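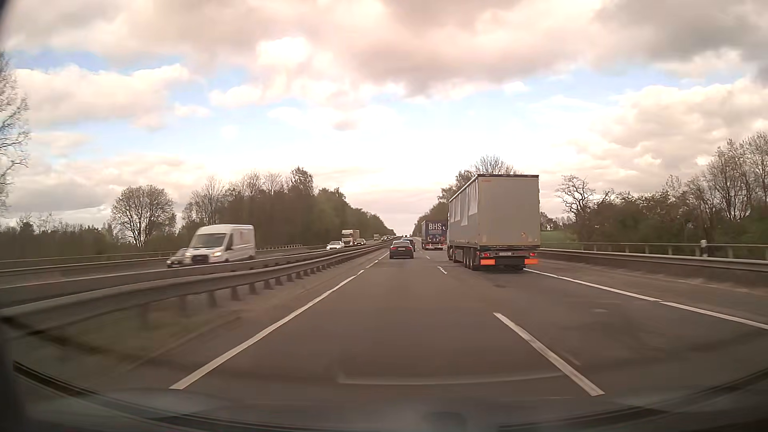
配線をどこに通したのか、ガラスはどこまで拭いたのか、そこまで書いてくれないと真似のしようがない、という意見が前回の記事のコメント欄に入っていた。性能の話はメーカーのページで読めるので、ガレージでの手間のほうを知りたいそうだ。

後付け運転支援キットHumachを自分で取り付けるときのコツ

読了時間：9分
シェア 164　コメント 29

というわけで、今回は作業のことを中心に書く。Humachは、フロントガラスの内側に付けるカメラ、助手席の下に置く制御ボックス、ステアリングコラムに付けるモーターの三点からなるキットで、車線の中央を保つ動作と、前の車との間隔を保つ動作を受け持つ。運転そのものを任せるものではなく、手はハンドルに置いたまま使う。販売はSikerusの通販で、購入時の価格は624ユーロだった。取り付け工賃は別で、自分でやればかからない。

なお、操舵に関わる部品なので、車種によっては検査と登録の手続きがいる。注文する前に地元の検査機関に型番を伝え、必要な書類を聞いておくこと。うちの場合はキットに入っていた証明書のほかに、取り付け後の写真を求められた。写真は内張りを戻す前に撮る。戻してから気づくと、もう一度全部外すことになる。

1．箱を開けたら先に並べる

部品は袋に小分けされているが、袋の番号と説明書の番号が一部合っていない。大きめのトレーか段ボールのふたを用意して、袋ごとに出して並べ、紙に名前を書いて添えておく。ねじは長さの違うものが混ざっていて、見た目ではほとんど区別がつかない。コラム用のほうが長く、先が平らになっている。

ケーブルは太いものと細いものがあり、両端のコネクターが似ている。最初に白いマスキングテープを巻いて、カメラ側、ボックス側と書いておく。ダッシュボードの裏に手を入れてから向きを確かめるのは無理がある。

2．ガラスの拭き方

カメラを貼る場所は、前の持ち主のステッカー跡や内装から出た油膜で、見た目よりずっと汚れている。手順は次のとおり。

・中性洗剤を薄めた水で一度拭く
・水だけを含ませた布で洗剤を取る
・無水アルコールを布に取り、一方向に拭く
・別の乾いた布で仕上げる

アルコールはガラスに直接吹かない。天井の布に垂れると輪じみになる。布は毛羽の出ないものを選ぶ。キットに入っている紙のクロスは小さくてすぐ足りなくなるので、Jarkskaの薄手のクロスを追加で使った。台所用のマイクロファイバーでも、柔軟剤を使わずに洗ったものなら代わりになる。

外側も忘れずに拭く。虫の跡が一つ残っているだけでも、カメラの正面に来れば白線の認識に響く。固まった虫は、濡らしたキッチンペーパーを貼ってしばらく置いてから拭き取る。こすると細かい傷が入り、夜の対向車のライトがにじむ。

3．カメラの位置を決める

説明書ではミラーの真下となっているが、ミラーの根元が太い車では視野にかかる。最初は両面テープを使わず、マスキングテープで仮止めし、運転席に座って自分の視界を邪魔しないかを見る。次に、アプリの画面で水平を合わせる。平らな場所に車を置くこと。うちの前の道は少し傾いていて、そこで合わせたら、あとで全部やり直しになった。スーパーの屋上駐車場が一番やりやすかった。

位置が決まったら、ガラスの外側から水性ペンで四隅に印を付ける。両面テープは一度貼ると調整がきかない。寒い朝は接着が弱いので、貼る前にドライヤーの弱風でガラスの内側を少しあたためる。貼ったあとは一晩そのまま置き、翌日に配線をつなぐ。

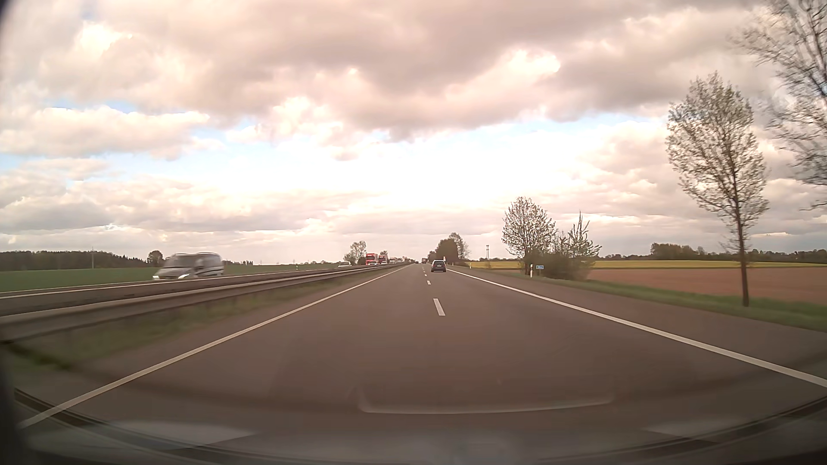
右車線の前方に暗い色の乗用車。車線の間は白い破線。

4．ケーブルを通す

天井の端からピラーの中へ下ろし、ドアのゴムの内側に沿わせて足元まで持っていくのが一番きれいに収まる。エアバッグの入っているピラーでは、必ずエアバッグの後ろ側を通す。前に通すと開くときに引っかかる。自信がなければこの部分だけ工場に頼んだほうがいい。

内張りを外す道具は樹脂のものを使う。マイナスドライバーに布を巻いて代用する人もいるが、ピラーの縁に跡が残る。今回はHaugenの内張りはがしを使った。薄いへら型と、先が二股になったものがあれば足りる。二股のほうはクリップの根元に差し込んで、てこのように起こす。引っ張って外そうとするとクリップの頭だけが残る。

クリップは古い車だと必ずいくつか割れる。先に同じ型を買っておく。割れたまま戻すと、走り出してからピラーの内側でかたかた鳴り、音の場所がなかなか分からない。配線のほうにも、1本ずつ布テープを間隔をあけて巻いておくと鳴りにくい。

余ったケーブルは小さく丸めて結束バンドで締めたくなるが、きつく曲げない。ゆるい8の字にして、助手席の足元の奥にまとめる。座席のレールの近くに置かないこと。座席を前後に動かしたときにかむ。

5．コラムのモーター

いちばん時間がかかる部分で、ここだけで4時間使った。バッテリーの端子を外し、車の整備書に書いてある待ち時間をおいてから始める。カバーを外すと固定用の穴が見えるが、キットの金具は左右で形が違う。仮締めをしてハンドルを端から端まで回し、どこにも当たらないのを確かめてから本締めする。

ねじはトルクレンチで締める。説明書の値は、折り込みの表と本文とで食い違っていた。Sikerusに問い合わせたところ、表のほうが正しいという返事が来た。新しい版では直すと言っているが、手元の版に食い違いがあったら同じように確認してほしい。

本締めのあとで、ねじの頭からカバーの金具にかけて塗料ペンで線を引いておく。線がずれていれば緩んだと分かる。自転車のステムにも使える方法で、うちでは脚立の金具にも引いている。

6．最初の走行の前に

電源を入れると、アプリに校正の進み具合が出る。校正は、白線のはっきりした道を一定の速さで走っている間だけ進む。町なかをいくら走っても進まないので、最初から幹線道路に出たほうが早い。支援は切ったままでよい。

校正が終わるまでにやっておくことがいくつかある。

・タイヤの空気圧を四輪とも合わせる。左右で違うと中央がずれる
・ダッシュボードの上の物を下ろす。駐車券や白い紙は、ガラスに映ってカメラの画に重なる
・荷室を普段の積み方にする。後ろが重いとカメラが上を向く
・同乗者に、警告音が鳴っても話しかけないように頼んでおく

ダッシュボードのつや出し剤は使わない。以前に塗ったものが残っているなら、薄めた中性洗剤で落とし、固く絞った布で二度拭く。映り込みが気になるときは、つやのない黒い布を敷くと軽くなる。ただし、曇り取りの吹き出し口とエアバッグのふたにはかけない。 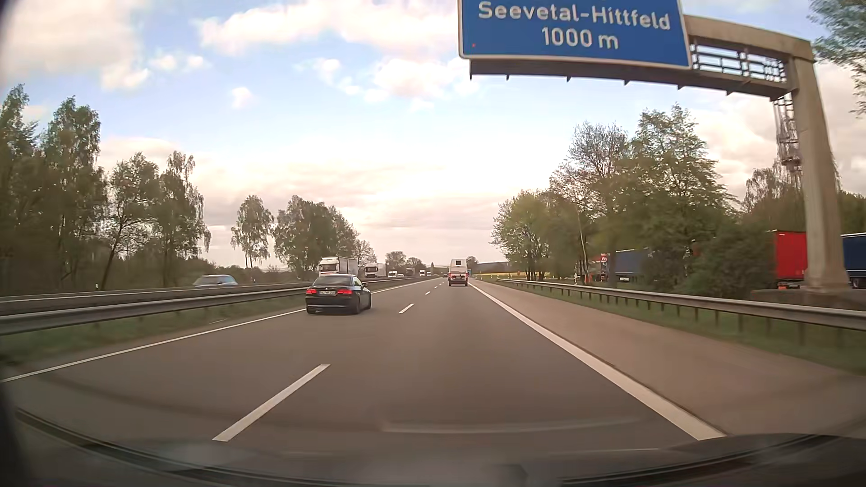

Seevetal-Hittfeldまで1000 mの案内標識。左車線に黒いBMW。

7．走らせてみた感想

取り付けの翌日、往復で164キロを走った。大半がアウトバーンで、残りが片側一車線の道。以下はその日のメモをまとめたもの。

車線の維持は、白線がきれいな区間では落ち着いている。ハンドルに当てた手に小さな力がかかったり抜けたりするのが分かる程度で、押し返される感じは弱い。設定は三段階あり、中にすると大型車の横を抜けるときにも進路が揺れなかった。強にすると、自分で少し避けたいときに逆らわれるので、すぐ中に戻した。

前の車との間隔は、初期設定だと近すぎる。アプリでひとつ遠いほうに変えておくのをすすめる。割り込まれたときの減速は早めで、後ろの車には急に見えるかもしれない。ここは好みが分かれるところで、コメント欄にも、早いほうが安心だという人と、もっと粘ってほしいという人がいた。

出口の手前では少し癖がある。右端の線が分かれていくところで、キットが出口のほうへ寄ろうとすることが二度あった。手を添えていれば簡単に直せるが、知らないとぎょっとする。出口の案内が出たら、直進する場合でも支援を一度切るか、ハンドルを軽く握り直すようにしている。工事区間の黄色い線はまだ苦手で、元の白線とのあいだで迷う。工事の標識を見たら切る、と決めておけば困らない。

警告音は高くて耳につく。音量を下げると今度は聞こえない。ボックスのスピーカーの穴に、薄いフェルトを一枚貼ったらちょうどよくなった。穴を完全にふさぐと熱がこもるので、端を少しあけておく。

8．一般道での使い方

説明書には片側一車線の道でも使えるとある。使えることは使えるが、道の端に草がかぶっていると、線を見失って支援が切れる。切れるときの音は短く、窓を開けていると聞き逃す。ゆるいカーブなら問題なくついていく。対向車とすれ違うときに右へ寄ることはせず、車線の中央を守るだけなので、狭い道では自分で寄せる必要がある。

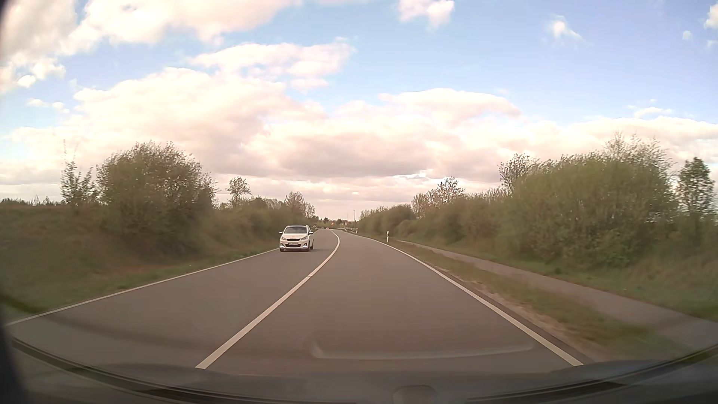 対向車線に白いハッチバック。道の両側は緑の茂み。

個人的には、一般道では間隔を保つ機能だけを使い、車線のほうは切っている。アプリで別々に切り替えられるが、走行中に画面を触るわけにはいかないので、付属のボタンに割り当てておくと楽だ。ボタンはハンドルの左に貼った。右だとウインカーの操作で手が当たる車がある。仮止めで何日か試してから位置を決めるとよい。

9．手入れ

・カメラのレンズは乾いた布で拭かない。ブロワーでほこりを飛ばしてから、クロスで軽く触れるくらいにする
・コラムのねじは、塗料の線を給油のついでに見る
・両面テープの端が浮いていたら、早めに貼り直す。古いテープは釣り糸を通して、のこぎりのように引くと取れる
・残った糊は、指で転がせるものは転がし、あとはアルコールで落とす
・ガラスを交換したら校正は最初からになる
・真夏に外に停めるときは、サンシェードをカメラに押しつけない。角を切り欠いておくと楽に入る

制御ボックスのまわりには濡れた傘や靴を置かないこと。フロアマットの下に水がたまる車では、薄い木の板を敷いてボックスを浮かせる。板の四隅に面ファスナーの硬いほうを貼ると、カーペットに食いついて動かなくなる。

10．買うかどうか

長い距離を走ることが多く、内張りを外すのが苦にならない人には向いている。肩のこわばりは、帰ってきたときにだいぶ違った。町なかが中心なら、今のところ使う場面が少ない。また、コラムの作業に不安があるなら、工賃を含めた金額で考えたほうがよい。二か所で見積もりを取ったが、片方は作業自体を断られた。

説明書は不満が多い。図が小さく、左右の金具の区別がつかない。部品そのものの作りは悪くなく、コネクターもしっかりはまる。Sikerusからの返事は早かったが、最初の返信は別の車種の話だった。

9月に更新が出るという案内が来ている。出口付近の動きが変わるらしいので、入れたら同じ道をもう一度走って追記する。更新のときは車のエンジンを止め、充電器をつないでおくようにとのこと。

コメント欄で質問の多かったクリップの型番は、車種と年式が分からないと答えられないので、書き込むときに一緒に書いてください。

2021年7月21日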